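Showing the arm a drawer: workshop tips

By Kanini Makori
Saturday, May 30, 2026

These notes are for anyone taking a turn at teaching the arm, whether you push it about by hand or drive it with the controller. They assume you can already switch it on, home it and stop it. If you can't do the last of those without looking, practise that first.

Set the table before you touch the arm. Put the board down flat, then the things to be opened, with their handles turned towards the arm. Push each one gently with a finger. If it slides, it will slide when the gripper pulls, and the whole demonstration will be of a box travelling across a board. A strip of rubber matting underneath cures most of this. Double-sided tape is stronger but leaves a mess on painted surfaces.

Handles differ more than you would think. A metal U-shaped handle lets a finger go in behind it. A recessed grip wants a slower approach and a straighter wrist. Do all your runs on one handle before moving to the other, and keep the two sets in separate folders. 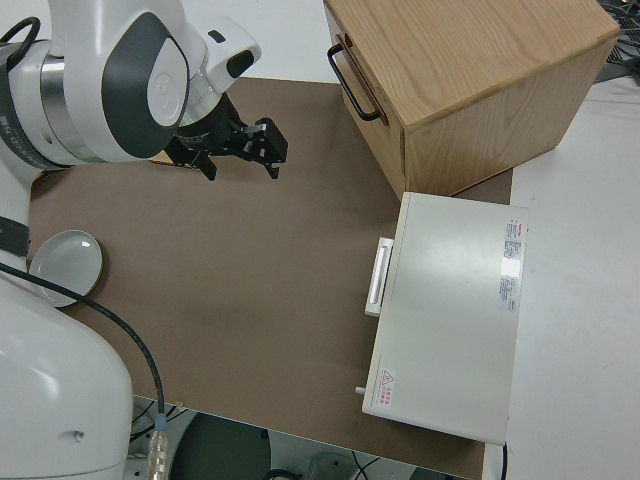

Start every run from a slightly different place. A few centimetres is enough. If you always begin from the same spot, the arm learns the path and not the handle, and it will miss as soon as somebody nudges the table.

Go slower than feels natural, but don't stop. Long pauses in the middle of a run get learned along with everything else. If you need to think, think before you press record. Where you do have to wait, say for the fingers to close, keep it short and much the same length each time.

We ask for 50 good runs per task. Throw away any run where you bumped something, even if the drawer opened in the end. Upendo Massawe keeps a few deliberate near misses, where the gripper arrives off to one side and is then brought back on line, and these are worth having. Six in a set is plenty. Name them so that they can be pulled out again later.

Teaching by hand:
Hold the arm by the big links, well behind the wrist. Pushing on the gripper itself gives jerky runs and puts your hand in front of the camera. Stand to one side and keep your sleeves rolled up. Check that cables have slack at full reach, and do this at both ends of the movement.

Teaching by remote:
Sit where you can see the handle directly and use the screen only for the last bit. Turn the speed scale down for the first 11 runs or so of a new person's session, then let them choose. Two people work better than one – one drives, the other resets the drawer and writes up the log. Swap over when the driving gets sloppy.

Pull in line with the runner. Most jammed drawers come from lifting the wrist during the pull. If it binds, let go, back off and scrap the run.
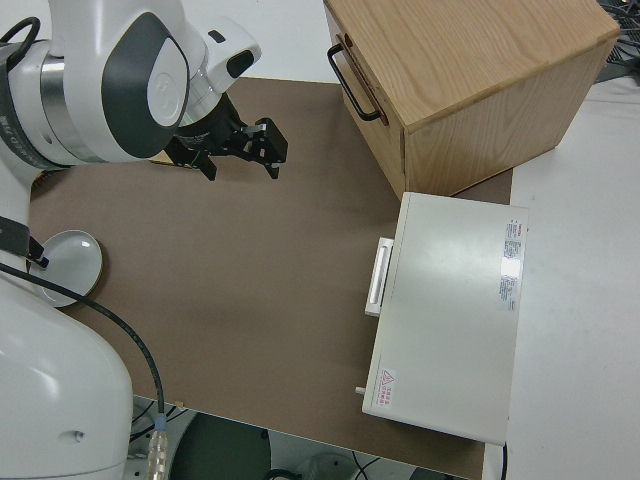
Can I mix hand-taught runs and remote runs in the same set?
It's better to keep them apart. Hand-taught runs tend to be smoother and quicker, and remote ones have more small corrections in them. Train on one kind first, see how it does, then try adding the other.

At the end of a session, play back three or four runs at low speed with the drawer closed and a hand on the stop button. Bad recordings show up quickly this way – usually a gripper that shuts too early. Then wipe the finger pads with a dry cloth, write the run numbers in the book and park the arm clear of the board.

Last updated: June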